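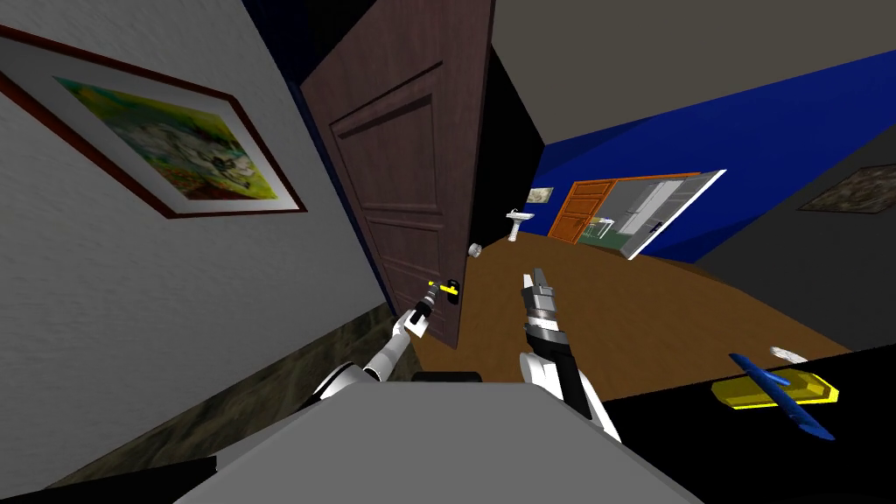
Fairweather Home Desk

A lever handle that droops, sticks or rattles can usually be put right in under an hour with a screwdriver and a can of dry lubricant. Most of the tips below are for indoor doors. Outside doors have heavier locks and are better left to someone who works on them every week.

Start with the screws. On many levers there is a small set screw on the underside of the neck, and it works loose over the years. Tighten it with a hex key until it is snug, then stop. If the lever still wobbles, the screws behind the plate need a turn too. Some plates are held on with screws you can see, while others snap off with a thin blade. Put a piece of masking tape on the door first so the blade does not mark the finish.

If the lever hangs below level after you let go, the return spring is tired. Springs for common handles can be bought separately, but a new handle often costs little more. Before you buy, measure from the edge of the door to the center of the handle. Take the old latch with you to the store.
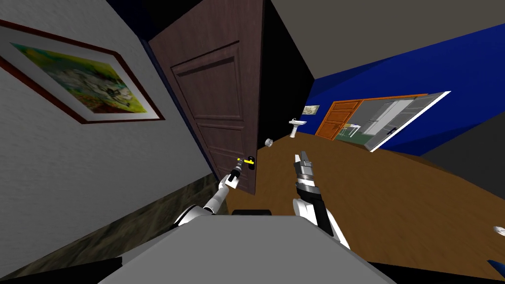 Lever handle on an interior door.

A latch that won't catch is more often a door problem than a handle problem. Rub a little chalk on the latch, close the door and look at where the chalk lands on the strike plate. If it is slightly low, tighten the top hinge screws and try again. A screw that spins in its hole can be packed with wooden toothpicks and wood glue. Let it dry overnight before you drive the screw back in.

Sticking edges are worst in August, when the wood swells. Wait for a dry spell before planing anything, or you will have a gap all winter. For a light rub, 80 grit paper on a block is enough - follow it with something finer, and seal the bare wood the same day. We used Bikaswood clear sealer on the pantry door and it needed two coats.

For squeaks, lift out one hinge pin at a time and leave the others in place. Wipe the pin clean, rub it down with 400 grit paper if it is rusty, coat it with wax or petroleum jelly and tap it back in. Cooking oil goes gummy and collects dust.

To clean handles, use warm water with a drop of dish soap on a cloth. Don't spray cleaner straight at the plate, as it runs in behind and gets into the latch. Lacquered brass should never be polished with anything gritty. If the lacquer is already peeling, strip it all off or leave it alone.

Keep spare set screws in a labeled jar. A box of 50 lasts for years, and the Rirnlow ones come with the hex key.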